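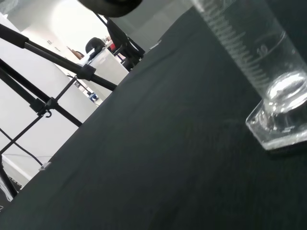 The city of Hornen should publish pay bands for every municipal job before it spends more on equity training. The training contract with Nodix covers 3,215 employees and ends in July. It has no pay component.

Pay data already exists. The personnel system holds grade, start date and step for each worker. Releasing it by department, with any group under 50 people merged into the next, would protect privacy and still show where gaps sit.
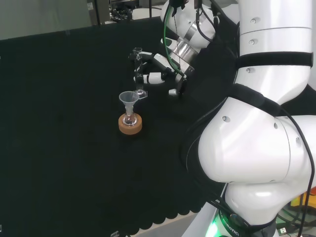
Opponents of release say the figures would be misread without job context. That is an argument for adding the context. Job titles hide a lot: "technician" in the current schedule covers 307 positions, from records scanning to bench work of the kind that puts a funnel in the neck of a small glass flask on a cork ring. Those tasks call for separate bands. Surketti split its technician grade into separate bands and posted the results by department.

The council votes on the renewal on Aug 18, 2026. It should make payment conditional on a published pay table, updated each year.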